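From: Bontu Degefa
To: Bromness reading list
Date: June 22, 2023
Subject: Re: [bromness-reading] Are rent strikes the same thing as riots?

Rhys Doolan wrote:

> I enjoyed the Bollutwood chapter but I'm not convinced by it. The author
> puts the rent strike and the market-day disturbances in one basket and
> calls them both "refusal". My gran's street held back rent for 30 weeks
> and they kept minutes! Is that really the same animal as a crowd
> breaking windows?

Rhys, what a brilliant question, and I've been chewing on it all the way home on the bus. I think you're right that the minutes matter. A street that writes things down expects to be answered by someone, and that makes it a different sort of politics from a crowd that has given up on being answered.

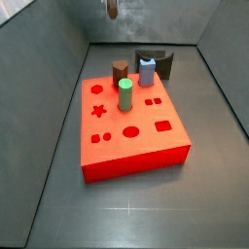

Where I'd stick up for the author is on the sorting. We all want two neat kinds of protest, the organised and the angry, and then along comes Bollutwood, where 147 households did both in the same month. It's like that red block with the green, brown and light blue pegs standing in it: every peg gets its own hole, lovely, but people don't come in shapes like that. Endale makes this point far better than I can in chapter 5 (the bit on the dockside kitchens, do reread it!).

I also went back to the appendix, which I'd skipped the first time. There are 43 letters from tenants in there and they are wonderful. Some are furious, some are terribly polite, and a few manage to be both inside one paragraph. 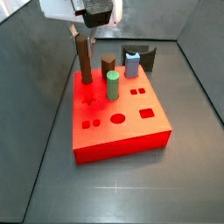 One woman asks the landlord after his health before telling him he won't see a penny until the roof is mended. I'd happily spend a whole meeting on her.

So could we take the letters for our September session and leave the Presetti essay until after? I can type up a handful for anyone whose copy lacks the appendix.

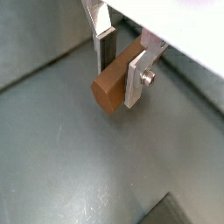
Brown block held between the gripper fingers.

Bontu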